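Subject: Re: [suture-practice] running vs interrupted on soft tissue, and where do the tails go

Sorry, between cases, typing on my phone and then at a desk, so this will jump around.

On 14:20 the list wrote:

> Hello all. New to the list, come from the open side, second month of
> closing practice on the console. Three things I can't get a straight
> answer on.
>
> 1. Thread length. Our handout says cut it short, my senior says cut it
> long and shut up. I end up with a loop that wanders all over the place
> and I grab it by accident.
>
> 2. Tails. How long do you leave them? Mine either slip or they stick up
> like a shaving brush.
>
> 3. I keep fraying the thread. Is it the brand (we have Weidemann packs
> at the moment, before that Prukia) or is it my hands?
>
> Also is the archive searchable? I got as far as message 470 and gave up.

OK. In order, more or less.

Length. Your senior is half right. For a single interrupted stitch go short, for a running line you need more, but not the whole packet. I cut to 20 cm for a short running line and go shorter for singles. What you describe, the loop wandering, is mostly not a length problem. It's that you pull through and then stop looking at it. Pull, lay the slack down on the side you are NOT working on, then go back for the other end. Every time. Boring but it works. If the slack hangs down between you and the next bite you'll catch it sooner or later, usually with the knot half made.

Second thing on length, check the short end before you start the throw. People look at the long end becuase it's the one that's moving. The short end is the one that slips back through.

Tails. Mine are short but I want to be able to see them. Two or three millimeters on braided, a bit more on anything slippery. If they slip it is not the tails, it's the knot, you're probably not squaring it. Alternate the direction of the throws and pull flat along the line of the tissue, don't pull up. Pulling up is how you get the nice looking knot that opens as soon as you let go. The shaving brush look means you are cutting each tail separately. Bring them together, one cut.

Fraying. Hands, sorry. I've used Weidemann, Prukia and the cheap Bridora stuff we get for the practice room and I can shred all three. You are gripping the thread in the part that ends up in the knot. Grip near the end, or somewhere you are going to throw away. There's no feel for it on the console, or not the kind you're used to from open, so you have to go by eye. If the thread goes flat or fuzzy where the jaws were, that was too hard or too many times in the same spot. And don't use the tips to drag. Close, move, open. Fewer regrabs.

I kept a tally for a while, silly I know. 162 practice stitches, and nearly all the frayed ones were ones where I had regrabbed the same bit over and over trying to line up the next throw. Put it down, start the throw again, it's quicker.

Look where the loop is hanging compared to the jaws, and the short tails on the knot that's already in.

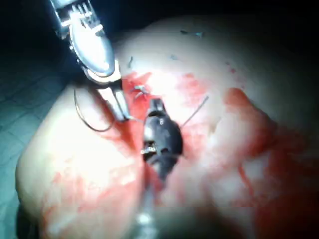 Strand held in the tips, open loop to the left of the jaws, finished knot with its tails near the black instrument.

The thing I'd want you to take from it is how easy the dark thread is to follow where the tissue behind is bright. Over a red patch a fine line is much harder to pick out. So if you have a choice of where to lay slack, lay it on the bright side. And if you can't see both ends, stop and find them before you close the jaws on anything.

Watch the tissue edge too, not just the thread. If the edges bunch when you snug down, that's enough, you've gone past it. Edges should touch and that's all.

Archive: yes it's searchable but only from the web page, not by mail. It's up to 2,779 messages now so don't read it in order. Search "squaring" and "slack", there was a long thread in May which got a bit heated over needle angle but the first half is good. The Cametano drill sheet is linked from there too, the one with the numbered rows. Do the rows left handed as well, everybody skips that.

Needle angle I'll leave to someone else, have to run. Post how the shorter lenghts go.

--
To unsubscribe or change to digest, use the link on the list page. Please trim quotes when replying.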